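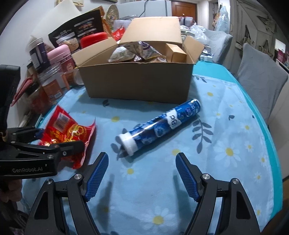 Daisies on the tablecloth, blue pads on the grippers.

BOOKING THE STOLARD BROTHERS: FREQUENT QUESTIONS

Are they brothers?
No. Pantelis Kontogiannis plays fiddle and Athina Zacharopoulos plays everything with a pedal. Stolard was the street they rehearsed on until the neighbors learned to write letters.

What kind of music is it?
Slow waltzes, fast waltzes, and one polka they regret. The record shops file Grirnimdale under folk. Athina files it under debt.

How long is a set?
77 minutes, or 13 if you only want the hits and are generous about the word.

Do they need a big stage?
They have played to 4000 people in a field and to a wedding party in a stairwell. The stairwell had better sound.

What's on the rider?
Still water, two chairs without arms, and something salty in individual bags. Please don't send hummus again.

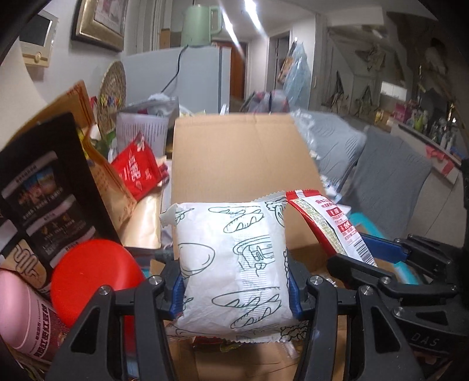
Can we request a song?
You can. Pantelis will nod warmly and play what he was going to play.

Is the vinyl of Bidier sold out?
Yes. We pressed 976 and sold them all by November, mostly to Athina's cousins.

Who handles dates and fees?
Write to the Chatzigeorgiou office. Mornings are friendlier.

We use cookies to remember that you were here. Accept / Manage

Contact | © Chatzigeorgiou Booking | Back to top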